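Subject: Re: [linen-list] Old cloth, and the pile on the bed
From: Mehwish Swati
Date: 22 Jan 2019

Hello all, and hello Kerubo especially, as it was your message that set me off!
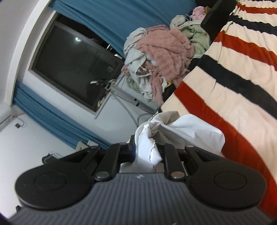

I read it over breakfast and by the evening I had everything out on the bed, which is where all my sorting gets done (the table is for cutting and I guard it fiercely). I've been meaning to write something on worn white cloth for ages, so I'm going to answer in between your paragraphs and run on a bit. Skip to the end if you only want the news about July.

Kerubo Shirima wrote:

> I have inherited the family rag bag. Well, three bags. My aunt never
> threw away a scrap of anything, and now my cousins have decided that
> as I'm "the sewing one" it should all come to me.

Congratulations! I mean it. A rag bag that's been kept going for years is a lovely thing to be given, even if it doesn't feel like it while you're trying to get round it to reach the wardrobe. My own started as one pillowcase stuffed with offcuts when I was at college and it has been through four flats with me.

> Most of it is white or used to be. Some pieces are sound and some are
> torn right across with all the threads hanging out. Do I cut the
> ragged edges off before I wash them or afterwards? I don't want to
> spend an evening untangling the drum.

Afterwards, for me, though I know Anneliese will say before. If you trim first you get a nice clean cut edge, and then the wash frays it all over again and you end up trimming twice. What I do is put the ragged bits in a net bag with a proper zip, close it, and wash them in that. The threads still tangle but they only tangle with each other, and you can lift the whole bird's nest out in one go and snip it while it's damp.

If the tear is very long, with threads hanging from it like a fringe, I run a big loose zigzag along the edge before it goes in. Any old thread will do. It takes no time and you can pull it out again later, or leave it, if the piece is only going to be a duster.

And do look at a torn edge before you cut it off! Cloth that has torn in a straight line has usually gone along the grain, and you then have a straight edge for free, which is more than I can manage with scissors. A tear that wanders about is a different matter. It often means the cloth is thin all over, and then I hold it up to a lamp and look for the places where the light comes through. If it's thin everywhere it goes for polishing shoes. If it's thin in the middle and good at the sides, it's a sheet that's been slept on, and you can do the old trick of cutting it down the centre and joining the two outer sides together. I did a double for my sister that way and she's still using it.

> Also, how do you all decide what to keep? I've started three times
> and each time I end up with one enormous heap and a cup of cold tea.

Oh, the heap. I know the heap very well. What helped me was to stop sorting by what things ARE (shirt, sheet, towel) and sort by what my hand does when it picks them up. Stiff things in one place, soft things in another, anything fluffy by itself. It sounds daft, but your fingers decide much faster than your head does, and you don't get caught up in remembering who wore what.

My order, if it's any use to you:

First the fluffy things, meaning fleece, shaggy throws, anything with a pile. They shed on everything else and I never, ever wash them with whites. I learnt that with a good tablecloth and I was picking bits off it until Easter.

Then anything with buttons. The buttons come off if the garment's finished, and they go in the tin. Cut them off with a bit of cloth still behind them if you're in a hurry, you can tidy them up in front of the telly.

Then knits. T-shirts, vests, old leggings. They don't fray, so they need nothing doing to them at all, and cut in a spiral they make a very good yarn for rag rugs.

Woven whites last. I leave them until I'm warmed up because they're the ones that need a decision. Good, patchable, rag. I don't allow myself a "perhaps" pile, it only turns into the heap again.

And do it on a bed with a blanket over it, one you don't mind getting bits on. A striped one is best if you have it! You can put each lot on its own stripe and see where you've got to, and when you're called away to the door you don't lose your place. When you've finished, take the blanket by the corners and shake the whole lot of threads out of the window or over the bath.

One more thing on this. I used to sort in the evenings, and I'd now say do the whites in daylight if you possibly can. By lamplight everything looks the same cream to me, and I've put together patches at night that were three different colours by morning. Evening is fine for the fluffy things and the buttons.

> Last question, and then I'll stop! Some of the white pieces have gone
> yellow along the folds. Is there any hope?

Plenty. Try a long soak before you try anything fierce. I use the washing-up bowl, warm water and oxygen powder from the supermarket (own brand, the cheapest), and I leave it overnight with a plate on top to hold the cloth under. Rinse, look, and do it again if it's moving in the right direction. Fold lines can take several goes. I had a set of 14 napkins that took the best part of a week, and two of them never did come right, so those became bread cloths and I'm rather fond of them. Don't iron anything until you're happy with it. An iron will fix a stain you might otherwise have got out.

No chlorine bleach on the very worn ones, please. It makes thin cloth thinner and you'll put your finger through it on the line.

Rekha asked me off-list about needles for darning fine cotton, so I'll put the answer where everyone can have it. I use a long darner, the thinnest I can thread, and I take my thread from the cloth itself where I can. That's another reason not to be too quick to trim a ragged edge, Kerubo! Those loose threads are the perfect match for the hole. They've been washed as many times as the cloth has and they've faded with it. Pull them out one by one, wind them round a bit of card, and write on the card which piece they came from. They're weak, so use short lengths and don't tug. For anything that has to take real strain I go back to new thread. The Dauda cotton that Ho-yin brought to the last meeting was very nice to work with, a bit softer than I'm used to, and I'd happily buy a reel if somebody is putting in an order.

While I'm on thread, has anyone got the instructions for the Kovitz hand-cranked machine? Mine came without and I can't work out the bobbin winder. I've got as far as making it spin, which was thrilling, but it winds everything up at one end.

Now, July. Anneliese and I have been talking about a mending weekend, and I think it's going to happen! The upstairs room at the library is free on the Saturday and the Sunday, there's a kettle and a sink, and the tables are a sensible height. We want a corner for sheets (sides-to-middle, patching, turning a worn hem), a corner for darning, and one big table where people can tip out whatever they've brought and help themselves to other people's. There are 37 of us on this list and I don't suppose everybody can come, but we had 23 at the one in the church hall and it didn't feel crowded.

If you'd like to come, write to Anneliese and say which day, and whether you can bring an iron. We have more than enough ironing boards and only one iron that can be trusted. Ho-yin has offered to show us how he makes those flat braided mats from torn strips, so keep hold of your long narrow bits, anything wider than two fingers.

And Kerubo, bring a bag! Bring all three. I'd love to see what your aunt kept. Some of the best cloth I own came out of somebody's rag bag, including the pillowcase I use every night, which has a patch in each corner and is softer than anything you could buy new.

Do tell us how the net bag goes. I also want to know if you find any tape with names woven in, as I'm collecting those for a thing I'm making and will swap for buttons.

Warmest wishes,
Mehwish

P.S. Rekha, I still have your pinking shears. They're on the shelf by the door so that I can't forget them again, and I'll bring them on the next meeting night.

--
You are receiving this because you subscribe to linen-list.
Replies go to the whole list. To write to one person only, please change the address before sending.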